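Section 4: Swapping and comparing finger pads

I wrote this part of the guide after going through more sets of pads than I'd like to admit, so it's a bit longer than the others. If you only want to get a fresh pair onto the hand-held tool and start collecting, steps 1 to 6 will do. The rest is for people who want to compare pads properly, the way Shireen Kekana and I did with the Stirkivel and Modell sets back in February.

Before you start

You'll need the small driver from the kit, a soft brush, a clean cloth, a marker and a patch of table with decent light. Put the tool to sleep from the Breviria menu first. I leave the cable plugged in (the camera takes a while to settle if you pull it), but you can unplug it if that makes you feel better.

Caution: keep your fingertips out of the jaws while the trigger is unlocked. The spring isn't strong enough to hurt you badly, but it's plenty strong enough to make you say something rude in front of your coworkers.

Taking the old pads off

1. Open the jaws all the way and slide the trigger lock forward.

2. Rest the tool so the fingers aren't taking any weight. A folded towel under the handle works great.

3. Back out the two screws on the left pad a little at a time, swapping between them. Do the same on the right. Drop the screws in a cup right away — they roll like crazy.

4. Lift each pad straight off. If one sticks, wiggle it gently side to side and don't pry from the gripping face.

5. Mark the old pads L and R on the back before you set them down. They look the same once they're off, and you'll want to know which was which when you check the wear.

Checking for wear

Look at the inner edges first. That's where the covering goes, and one side often goes sooner than the other. On the dark green pair the left edge has gone ragged, with a torn strip down the gripping face and little bits peeling out of it, while the right one has nicks low down but is in better shape. Brush off any dust on top too, so you don't mistake specks for damage.
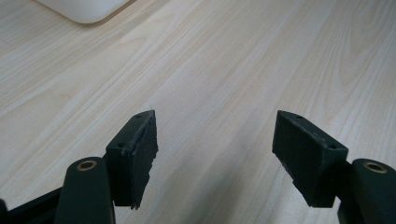
Can I keep using a pad if only the edge is chipped?

It depends on what you're picking up. For big soft things like sponges and folded cloth, I keep going until the chips reach the middle of the gripping face. For anything thin, like cards, keys or cable ends, I change both pads at the first tear, so the edges meet cleanly again.

Putting the new pads on

6. Set the new pad in place, start both screws by hand, then snug them down with the driver. Stop as soon as you feel them bite. Close the jaws slowly and check that the faces meet flat from top to bottom. If you see a wedge of light, loosen the screws, nudge the pad and try again.

Note: always change the pads as a pair. I tried mixing one old and one new to save money, and the new one got chewed up faster than I could believe!

Comparing two sets

7. Pick one small group of objects and stick with it. Ours was a marker, a tape roll, a spoon and a bottle cap.

8. Run the same pick list with each set, same person, same table, same trigger speed. We did 394 picks per set, which was a long afternoon (bring snacks).

9. Write down every slip as it happens. The Stirkivel pads gave us 37 slips, mostly on the spoon. The Modell pads did better on the spoon and worse on the tape roll, and I'm still not sure why.

10. Redo the jaw width calibration between sets. Pads differ a little in thickness, and if you skip this the closed position will read wrong in every recording after the swap.

Caution: don't clean the gripping faces with alcohol halfway through a comparison. It changes how they grab, and you'll have to throw out everything you did before the wipe. Ask me how I know.

If you're using the Ngubane controller, save each run under its own pad name before you power down. It reuses the last name without asking, and I've overwritten a good session that way. Calibrating the camera after a pad swap is covered in Section 5.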